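Laundry cell FAQ

I look after the laundry cell at Vallside, and I get the same emails over and over, so I've put my answers on one page. Last updated Nov 8, 2020. If yours isn't covered, ask me or Tadeo Mansilla.

How often do you check the fingers?

Every 100 cycles, and any time one has bumped the floor. I wipe both pairs down with a barely damp cloth, then wiggle each finger by hand. You want no play at all! If there's a click, it's nearly always the small screws at the base, so snug those up before you go hunting for anything fancier.

Why are the covers different colors?

So I can yell "green side" across the room and everybody knows I mean the left. We tried stickers first and they peeled off by February.

Does it matter where the basket goes?

Yes, a lot. It sits on the floor between the two arms, close in, with the couch on the right. I set it by eye and then run the Riller reach test, which takes 7 minutes if you don't stop to chat (I always do).

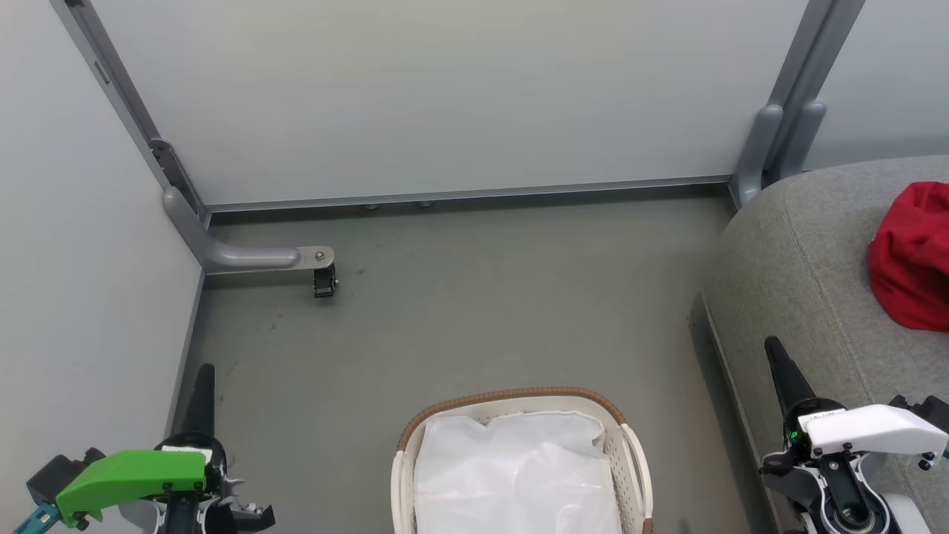
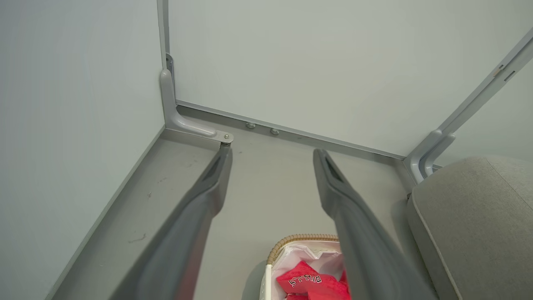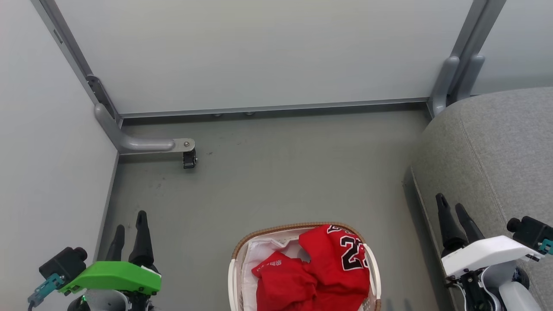 The basket between the arms, from the head and from the wrist.

What about the wall panels - can I lean on them?

Please don't. Olga Bravo leaned on one once, the whole frame shifted, and I lost an afternoon getting everything square again. If you think you've nudged a panel, tell me and we'll redo the floor calibration. It's 30 minutes and I won't be mad.

The wrist view has gone blurry. Is the camera dead?

Probably just lint. Laundry sheds like you wouldn't believe! Use a dry lens cloth, no sprays, and check the connector is pushed all the way in while you're there. I keep 8 spare cables in the Valdebenito cabinet, second drawer, so swap one in if the picture still drops out.

Can I mop in there?

Sweep, yes. Mop only with the arms parked and the power off, and let the floor dry before you start up again. The scuffs don't come out, I've tried everything.

Who do I call if an arm won't home?

Hit the stop, leave the arm where it is, and call me. Grilleline does our service visits, but they'll want the error log first, and I can pull that for you.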